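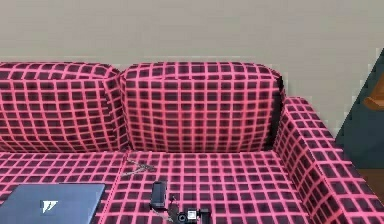
Simulated sofa with patterned upholstery and test objects on the seat, including a closed laptop and keys. Render: Skullanix

Skullanix has withdrawn a release of its household tidying software after a fault in the grasp planner caused arms to press into upholstered surfaces at full closing force.

The fault was found in March, when an arm running release 202 in a Kokkonen test flat drove its fingertips into a couch cushion beside a set of keys and held there until the joint protection tripped. The wrist force sensor was damaged. Technician Abrehet Kumsa was outside the marked work area at the time and was not hurt.

According to the incident notice sent to customers, the planner took repeating marks in the fabric for the edges of thin metal objects. It then set a grasp point below the true surface of the cushion. A separate check that should have rejected any target deeper than the measured surface had been switched off in the release build to shorten planning time.

Ese Nwachukwu, who leads perception work at the company, said the error did not appear in acceptance testing, where all soft furniture was rendered in solid colours.

"We varied the lighting and the clutter and left the fabric alone," Nwachukwu said. "The planner had never been scored on a strong grid."

The fault was later reproduced in simulation using couches with high-contrast coverings. Of 500 trials, 89 produced a target under the cushion surface. Keys were the worst case. Laptops were picked correctly in most trials, though several plans put one finger into the seat seam.

Customers have been told to return to the previous release and confirm that the surface depth check is enabled. Units that cannot be rolled back should be limited to hard surfaces such as benches and tables, with closing force capped at 50 newtons. The cap must be set on the controller, as the value in the tablet app is overwritten at restart.

Morven Cruickshank, safety engineer at Kokkonen, said the site had also asked for the contact stop to be made independent of the planner. In the March incident the stop relied on the same depth estimate and did not trigger.

A corrected release is under test. Skullanix has not given a date for it, and the damaged sensor has been sent back to its supplier, Drodus, for inspection.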